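Section 4: Fitting and Caring for the Top

Read this section before you lift the top onto the Trurnovano base. You will need two people, the Stukwood hardware bag, and a hand screwdriver. Allow an hour, plus a night for the felt pads to set.

4.1 Placing the top

1. Lay a blanket on the floor and set the top on it, face down.
2. Check that the 16 threaded inserts are flush with the underside. If one stands proud, turn it in by hand with the hex key until it sits level.
3. Lower the base onto the top, feet up. The rail stamped R goes on the side nearest the cable notch.
4. Start every screw by two or three turns before tightening any of them.
5. Tighten in pairs, working from the center of each rail out to the ends.

Caution: Do not use a power driver. The inserts can pull out, and a pulled insert is not covered by the warranty.

6. With one person at each end, turn the table onto its side, then onto its feet. Do not drag it.

Note: The Mägi base has a shorter rail and takes fewer screws. Leave the end inserts empty on that model.

4.2 Leveling

1. Put a level across the width of the top, then along the length.
2. Turn the foot under the low corner counterclockwise to raise it.
3. Press down on each corner in turn. If the table rocks, repeat step 2.
4. Tighten the lock nuts against the legs.

On carpet, check the level again after a week.

4.3 First cleaning

The top leaves the factory with a thin film of packing dust. Wipe it with a soft damp cloth, then with a dry one. Do not use wax, scouring powder, or anything with bleach in it. The Rorna cleaner, part 368, is suitable for all finishes but is not required.

4.4 Checking the surface

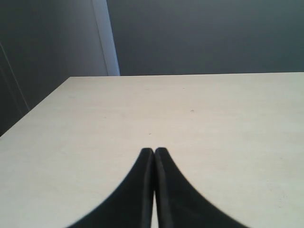 Small marks are easiest to find with your eyes close to the height of the top, looking along it toward the far edge. On the pale cream finish a single dark speck shows up clearly from this position, even when the rest of the surface looks clean and even. Wipe any speck you find with a damp fingertip before you do anything else. Dust and packing fiber will lift off. If the speck stays, go over it once more with the cloth and a drop of dish soap, then let the surface dry.

Look along the top from all four sides. Marks that hide under a ceiling light may show with a window in front of you.

Caution: Do not scrape at a speck with a blade or a fingernail. The matte finish will polish where it is rubbed hard, and a shiny patch cannot be repaired.

If a mark remains after two cleanings, circle it with low-tack tape and contact Ayodele Nwankwo at the parts desk before using the table. Have the number from the underside label ready.

4.5 Daily use

Use a mat under hot pans and under anything with unglazed feet. Wipe up coffee, ink, and beet juice right away. Retighten the rail screws after the first month, in the order given in 4.1.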